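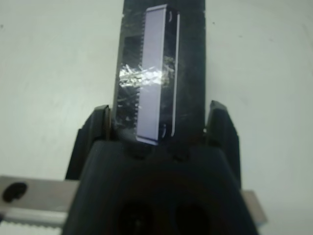 Matte black, before the cloth.

Getting Smudges Off Black Things

Filed under: Around the House. Last updated 12/25/20

Matte black was sold to us as the finish that hides everything. It hides dust for one afternoon and then keeps a record of every thumb in the household. I own a black kettle, a black desk lamp, a black soap dispenser and a black bathroom scale, and I chose all of them on purpose, so the complaining that follows is my own fault.

Start dry. Most of the gray marks you see are lint, skin oil and a little of whatever the thing last rubbed against, and a clean microfiber cloth lifts a good part of it. Go in straight lines. Circles leave a shiny patch, and a shiny patch on matte is there for good.

If dry doesn't do it, put two drops of dish soap in a cup of warm water, dip one corner of the cloth, and wring it until you feel silly. Wipe, then go over it with a second cloth that has only plain water on it, then dry. Skip the furniture polish. I polished a Hoshino desk lamp once and it looked wonderful, in the way a bowling ball looks wonderful.

Scuffs are different from smudges. Rub with a fingertip. If the mark moves, it's dirt. If it stays, try a white pencil eraser, lightly, somewhere near the back first. Colored erasers will give you a pink lamp.

Melamine sponges are very fine sandpaper with good publicity. Keep them for the bathtub.

Glossy black wants other treatment. Breathe on it, wipe it, tilt it toward the window, sigh, wipe it again. Never spray anything straight onto a gadget, because the liquid runs to the nearest seam and moves in. Spray the cloth, and go easy even then. 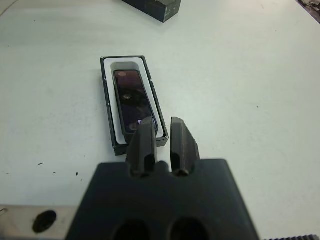 Should I keep the boxes that small electronics come in?
Keep them until the return period is over, then hang on only to the ones for things you expect to sell or mail. The fitted insert is the useful part, so if the box goes, the insert goes too.

Ekaette Aliyu wrote in from Preltstead to say she has 307 boxes in her attic and would like permission to keep them. Granted, Ekaette, but flatten the ones that flatten. Write the name of the item on the end that faces out, in marker, and put the receipt inside in an envelope.

White tables and counters

The same soap and water works here, with more soap. For the little dark specks that survive, make a paste of baking soda and water, leave it on for 6 minutes and wipe with a damp cloth. Don't try this on marble or anything with a sealer you paid for. Pencil comes off with that same white eraser. Ballpoint needs a dab of rubbing alcohol on a cotton swab, and some patience, which Jotesel doesn't sell by the bottle, though they sell everything else.

Danjuma Bassey swears by Tullent wipes for counters. I tried them in September. They smell like a dentist's waiting room and left streaks on mine, but his kitchen does look better than mine, so weigh that as you like.

Wash your microfiber cloths without fabric softener, and hang them up to dry.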